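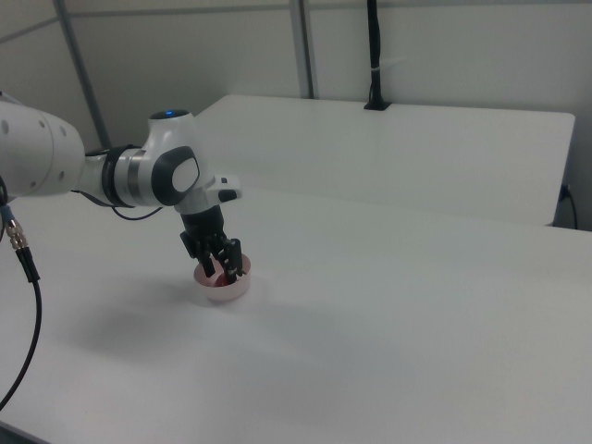 家务劳动能否由机器承担，取决于评价时把哪一部分劳动算作任务。既有研究多以成功率概括结果，物品是否到达指定位置即为判定的全部依据，而家庭使用者对同一动作的要求要宽得多：食品不得压伤，容器不得移位，动作所占用的时间不得妨碍旁人继续做饭或收拾。本节讨论小件易损食品的取放，这类作业在备餐、分装和餐后整理中反复出现，人工完成时几乎不占用注意力，对机器则构成相当集中的困难。多指手向下伸入小碗时，指尖已低于碗沿，手掌与指关节仍在碗沿以上，手指可以张开的范围由碗的内壁决定，碗底的红色物体又有一部分为手指所遮挡。抓取所需的空间与观察所需的空间在此相互争夺，成功率这一单项指标无法反映其中的代价。

4.1 任务的界定

本研究将“碗中取物”界定为一项独立任务，与“台面取物”分开统计。两者所用物品相同，差别在于物品四周是否有容器壁。在台面取物中，末端执行器可以从任意水平方向接近，手指闭合前的位置误差通常可由台面摩擦吸收；在碗中取物中，接近方向基本限于竖直或接近竖直，位置误差会首先表现为手指与碗壁的接触。接触本身未必导致失败，但轻质小碗受力后容易滑动，物品随之滚动，此前估计的位姿便不再可靠。

“碗中置物”则作为与之对应的反向任务。置物的终止条件看似宽松，物品落入碗内即可，但若松指高度过大，软质果实可能因跌落而受损；若高度过小，手指张开时又会顶到碗壁。因此，我们没有把置物视为取物的简单逆过程，而是在标注中分别记录松指高度等级、碗体位移和物品表面状况。

任务物品的选择参照家庭备餐访谈的结果。访谈由Marites Umali主持，受访者在谈及希望交由机器完成的工作时，很少提到单个动作，更多提到一段连续的时间，例如晚饭前把水果分到各人碗里，或者饭后把剩下的食物归拢。草莓在访谈记录中并不突出，将其纳入物品组出于三方面的考虑。其一，果肉柔软，过度夹持会留下可辨认的痕迹；其二，外形不对称，萼片与果体的力学性质差异明显；其三，萼片方向便于在俯视画面中辨认，标注人员对位姿的判断较为一致。

4.2 实验条件与数据

实验在Skarkon实验室的白色台面上进行，控制软件采用该实验室自行维护的Jerkora框架。全部任务合计完成3,266次试验，其中碗中取物与碗中置物共374次。其余试验涉及餐具归位、布料对折和罐盖旋紧，结果在其他各节报告。数据采集于2020年6月完成，标注工作延续至9月。

每次试验开始之前，由实验人员按照Rivera规程布置物品。该规程规定物品的初始朝向须在预先生成的序列中选取，不得由操作者临时决定。制定此项规定的原因在于，预实验中操作者往往不自觉地将草莓摆成便于夹取的姿势，使所得成功率高于随机朝向下的结果。规程实施后，不同操作者之间的差异有所收窄，但布置时间相应延长。Virgilio Padilla负责的朝向序列覆盖了萼片朝向观察者、背向观察者以及朝向两侧的情形；果体直立的情形因难以稳定保持而未列入。

单次试验的时间上限设为700秒。这一上限远高于人工完成同样动作所需的时间，目的在于避免把速度问题与能力问题混为一谈。达到时间上限而物品尚未到达目标位置的试验记为“未完成”，与“失败”分列。失败指物品掉出作业区域、容器倾覆或实验人员判断须中止的情形。将两类结果合并固然可以简化表格，却会掩盖一个对家庭应用相当重要的区别：未完成的任务可以由人接手，失败的任务往往需要人善后。

标注由Maricel Baluyot和Irja Sjöberg独立完成，分歧由Jericho Saludo裁定。标注依据包括工作区侧上方的固定视角与俯视视角两路画面。固定视角便于判断手指相对于碗沿的高度，俯视视角便于判断物品在碗内的位置与朝向。单独使用任何一路画面都会产生系统性的误判：仅凭固定视角时，标注人员倾向于低估物品与碗壁的距离；仅凭俯视视角时，则难以确认手指是否已经下降到足以夹持果体的高度。

4.3 初始状态对取物的影响

初始状态的差异首先体现在果体与碗壁的相对位置上。果体偏于碗内一侧时，该侧可供手指插入的间隙减小，规划模块须在两种策略之间作出选择：旋转手腕，使手指沿果体两侧的较宽间隙下降；或者先以单指轻推果体，使其向碗底中部移动，然后再行夹取。前一策略不改变物品位置，但对位姿估计的精度要求较高；后一策略对估计误差的容忍度较大，却增加了一次接触，也增加了损伤表皮的机会。

图3所示的台面状态可以说明上述选择所依据的信息。草莓侧卧于碗内偏左的位置，果尖指向右上，萼片向左下展开，与碗沿附近的内壁部分重叠。若仅以颜色分割确定目标中心，绿色萼片不计入目标，所得中心将偏向果尖一侧；若将萼片一并计入，中心又会移向碗沿。两种处理方式给出的夹取点不同，对手指能否避开碗壁的预测也随之不同。 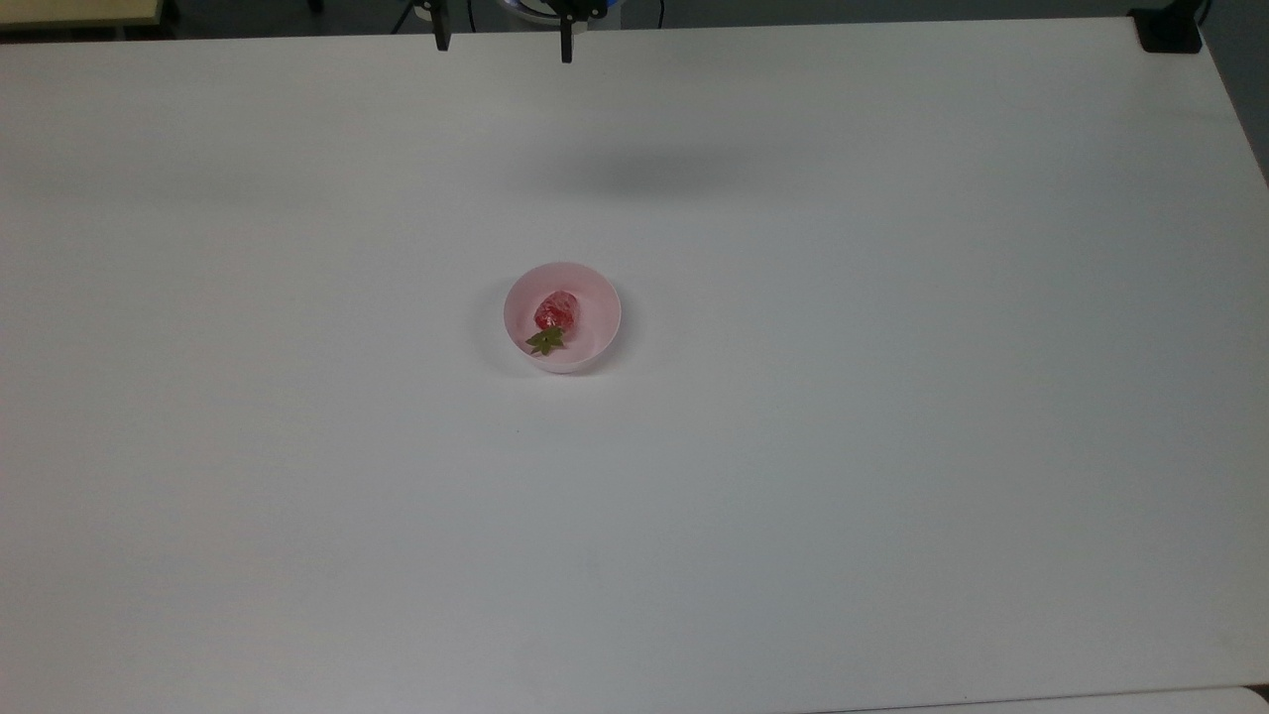 图3 碗中取放任务的俯视视角。粉色小碗内有一枚侧卧的草莓，末端执行器的黑色手指处于张开状态，台面上可见柔和的阴影。

阴影的影响需要单独说明。机械臂位于台面上方时，会在白色台面上投下边缘模糊的灰色阴影，其位置随手臂姿态改变。台面为浅色且纹理较少，阴影因此成为俯视画面中对比度仅次于物品本身的区域。在早期版本的分割模型中，碗体附近的阴影曾被并入碗的轮廓，导致碗沿半径被高估，规划模块据此认为手指有足够的下降空间。后续版本在训练中加入了阴影随机化，此类误判明显减少，但阴影与碗沿相交时仍偶有发生。

值得指出的是，上述误差在家庭环境中不易通过更换照明予以消除。Bellus住宅样板间内的补充观察表明，厨房台面往往同时受到窗光、吸顶灯和橱柜下方灯具的照射，阴影有多重边缘，强度随时间变化。实验室内较为均匀的光照实际上提供了有利条件，据此得到的结果应视为上限估计。

4.4 多指手在狭小容器中的适用性

采用多指手的理由通常在于其通用性。同一只手既可握持较大的餐具，也可捏取较小的食品，从而避免在任务之间更换末端执行器。对于家庭应用而言，这一优势相当实际，用户难以接受机器在每一项家务之前更换部件。然而，通用性在狭小容器中伴随着体积上的代价。多指手的指节与手掌占据碗口上方的大部分空间，既限制了接近方向，也遮挡了自上而下的视线。手指下降到碗沿以下之后，视觉反馈所能提供的信息迅速减少，夹持是否成立主要依赖关节力矩的变化来判断。

关节力矩对软质果实的分辨能力有限。手指接触果肉时力矩上升缓慢，接触碗壁时上升较快，两者在多数情况下可以区分；但当手指同时接触果肉与碗壁时，力矩曲线呈现混合形态，控制器可能将其解释为稳固夹持，并在此基础上执行提升动作。标注记录中，提升后碗体随手指一同离开台面的情形多与此类曲线相对应。由于小碗质量较轻，仅凭负载变化亦难以及时发现。

为降低上述风险，控制程序在提升之前增加了一次小幅横移，横移时若碗体随动，则判定手指与碗壁存在接触，程序随即松指并重新规划。该步骤有效，但延长了单次试验的时间，并使果体在碗内发生额外的移动。对于表皮较韧的物品，这一代价可以接受；对于草莓，额外移动与表皮损伤之间存在何种关系，现有标注的粒度不足以作出判断。

4.5 与人工作业的比较

人工作业者在完成同一任务时，普遍使用另一只手扶住碗沿。这一动作极少被受访者提及，在要求其口述步骤时也常被省略，但在录像中出现得相当稳定。扶碗使容器位置固定，取物手因而可以利用碗壁作为支撑，让果体沿内壁滑入指间。换言之，容器壁对人工作业者是可资利用的条件，对单臂系统则主要是障碍。

据此可以认为，碗中取物的困难有相当部分来自系统构型，并不完全来自感知或控制算法。配备第二只手臂，或者在台面上设置防滑垫，均可能使任务难度下降。两种办法的含义并不相同。前者提高了机器的能力，同时也提高了成本与安全要求；后者改变了环境，要求住户按照机器的需要安排厨房。家务自动化研究在报告结果时，应当说明所依赖的是哪一种改变，以便读者判断结论能否适用于未经改造的住宅。

人工作业者的另一项特点在于对损伤的即时调整。感觉到果肉变形时，作业者会放松手指，改捏萼片一端。本系统未设置以萼片为夹持部位的策略，原因是萼片强度在不同果实之间差异较大，部分果实的萼片在预实验中受力即脱落。Sjöberg在标注备注中建议将果实成熟度列为记录项目，此项建议因当时数据采集已接近结束而未能采纳，后续试验将予以补充。

4.6 结果的解释范围

本节所述结果适用于台面基本清空、容器单一、物品单一的条件。家庭备餐台面通常放有砧板、包装和其他餐具，手臂的接近路径受到进一步限制，碗的位置也可能在任务进行中被他人移动。上述因素均未纳入本轮试验。即使在较为有利的条件下，碗中取放仍需要较长的执行时间和人员在场监督，尚不宜据此认定此类作业可以在家庭中无人值守地进行。

就车间环境而言，情况有所不同。食品分装工位的容器规格固定，照明可控，台面亦可按设备要求布置，前文所述的碗体滑动和多重阴影均可在工位设计阶段处理。Padilla对两处分装工位所作的走访记录显示，现场管理者更为关注清洗间隔与停机后的恢复时间，对单次取放的速度要求反而可以通过并列工位加以分担。多指手的指节间隙较多，清洗所需时间尚无可靠数据，本研究未对此作出评估。

未完成试验的接手过程也有待研究。现行规程在试验终止后即停止记录，人员如何从手臂下方取走小碗、是否须等待手臂退回，均未留下系统资料。下一轮试验将把记录延长至作业区域恢复初始状态为止，并由Umali补充受试者在接手时的主观评价，相应的量表见附录。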